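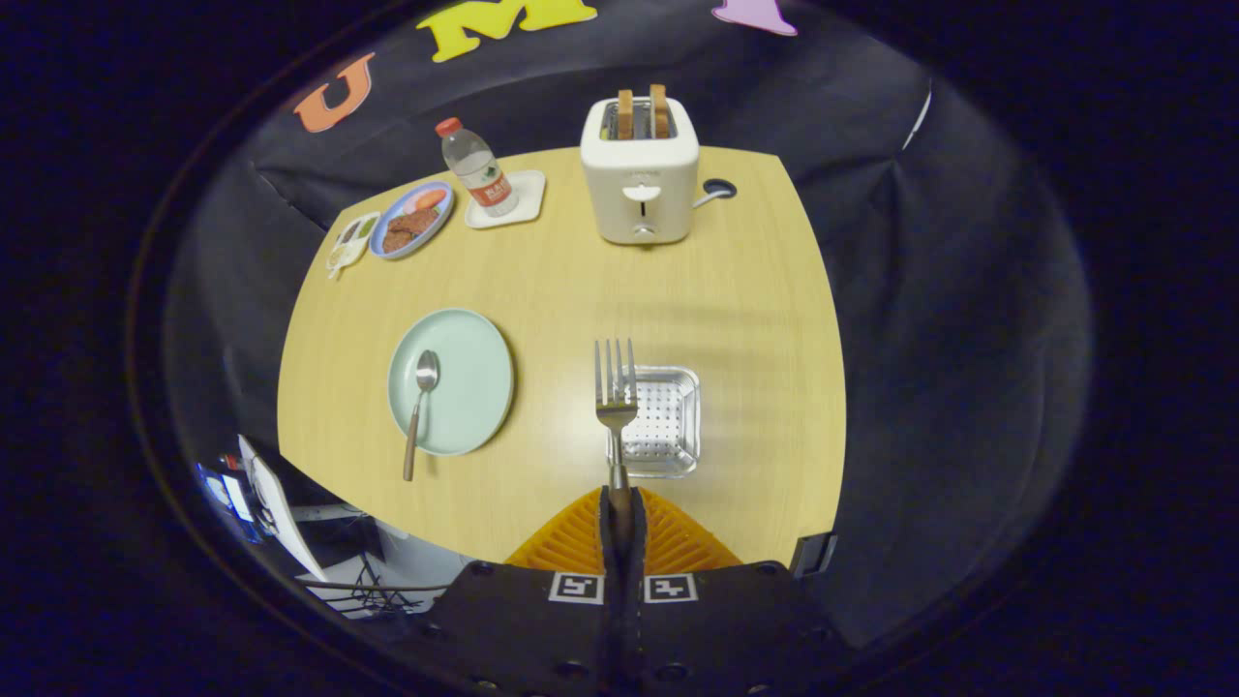 Saturday, late evening

I am home since one hour and my feet are hurting, but I want to write it down before I sleep, otherwise the details will go.

The open day of Rallby began at 10 and I was there a little before. The hall is behind the station, on the side of the canal, and I walked first to the wrong entrance. At the desk they gave me a paper badge with the number 1174 and a map on which the toilets were not marked. Femke Hendriks was already inside. She has worked there since last spring and she had promised to show me her corner before the crowd came.

Her corner is the breakfast table. I had expected big arms behind glass, as in the car factory which we visited with school. Here a person holds the gripper in the hand and does the task, and the robot must later learn from it. The fingers have orange pads with ribs, very soft, and on the black part there are two square markers like small puzzles. The table has a toaster with toast in it, some plates, a spoon, a bottle with a red cap, and a small steel basket with holes. Dark cloth hangs behind it, with big foam letters in happy colours.

Femke took the fork with the gripper and held it upright above the basket, the teeth up. She made it look like nothing. Then I was allowed to try. I pressed too hard, then too little, and my wrist did not know where it was. A boy of maybe nine years was waiting after me and gave me advice the whole time. He was right in most of it.

She told me they want 4000 of such small tasks before the summer, from many different hands. I asked if a clumsy hand is also useful. She said yes, but she was laughing, so I am not sure.

At 2 there was a talk by a man from Ganivel, about warehouses. I understood the half. He spoke fast and the microphone was bad - or my ears are, I should have them checked in March as I planned. In the other room Matetti showed a machine that folds towels, but the queue was long and I did not wait.

We drank coffee outside and Femke asked about Mother. I said more than I wanted. It was good to see her.

To do: send her the recipe for the lentils, and ask if I left my grey scarf on the chair there.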